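About the Brusis Shared Workshop

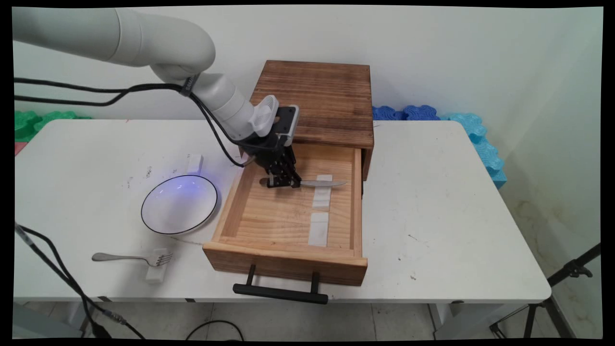 The arm at the drawer station, gripper closed on the handle end of a table knife.

Brusis is a member-run workshop with one long-term automation project, a tabletop manipulation cell called Caven. The workshop occupies a 1471-square-foot unit behind the Kanum building and has 40 paying members. Most of them come for the wood and metal tools. A smaller group maintains Caven, and this page is mainly about that work.

What we build

Caven is a single arm with a two-finger gripper, working over a folding table. The current task is cutlery: a knife and a fork, a plate, and a drawer with a bar handle. The drawer unit was made in the wood shop. Its top is dark, weathered board and the interior is pale pine. Strips of white tape on the drawer floor serve as position references. Small white blocks hold items off the table surface. A fork lying flat gives the fingers very little to close on, and a block under the tines was the cheapest fix we tried.

Foam padding runs along the back of the table and up the right side. It limits the damage when a move is commanded past the edge of the work area. We chose interlocking pieces so that a torn one can be replaced alone.

How we work

The control software is written by members and kept in a repository named Usuga. Changes are tested at reduced speed before they are merged. A task counts as working when it completes 100 runs in a row without a hand on the table. Opening the drawer met that standard in May. Knife placement has not met it yet – the usual failure is rotation of the handle between the fingers during the lift.

Cable routing is the other open item. The present loops leave enough slack for full wrist travel but can swing into the camera view. A revised routing is being drafted.

Joining

Caven sessions are limited to 4 people at the table. New members complete the shop safety course first, then a short session on the stop button and the arm's reach. Programming experience is useful but not required. Mechanical work, fixture building and test logging all need hands.

Page last revised August 17, 2020.

Comments (3)

benchdog_r
What finger pads are you using? Mine slip on anything polished.

Brusis workshop
Cast silicone, medium hardness. They wear at the tips and we replace them in pairs.

tallpine
Is the drawer plan posted anywhere? I would like to build the same one for my own arm – inside dimensions would be enough.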